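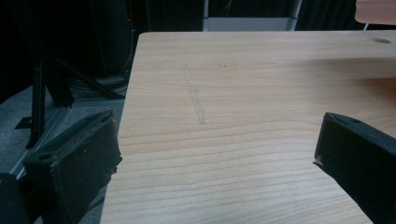
Leave the pencil marks alone, one of my readers wrote under the last post, because a table with nothing on it looks as if it has never been used for anything. I have been turning that over for days, usually with a cup of tea and a cloth in my hand, and I do see the sense in it. The trouble is that I like a clear table. I like the long streaks of the grain and the pale honey colour, and then my eye goes straight to that faint grey line and stops there.

I did try, back in November, to be sensible about it. My sister lent me a soft white eraser and I had a go on the underside first, where it hardly matters, going with the grain and pressing no harder than you would on good writing paper. It went well enough there, but I lost my nerve before I got round to the top and put the kettle on instead.
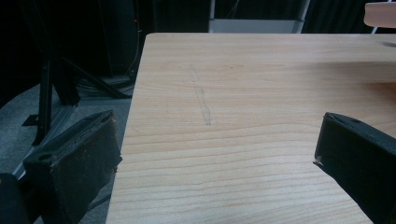

The other thing I can't decide is what should live on it. When we moved to Standen the table held everything - post, seed packets, a jigsaw of 1000 pieces that we never finished - and you could go weeks without seeing the wood at all. Now I clear it every evening, wipe it down with a barely damp cloth and dry it straight after with an old tea towel. I'm rather fond of that little job. A bowl of lemons might be nice, or a plant, though I know perfectly well I'd forget the saucer and then there would be a ring to write about as well.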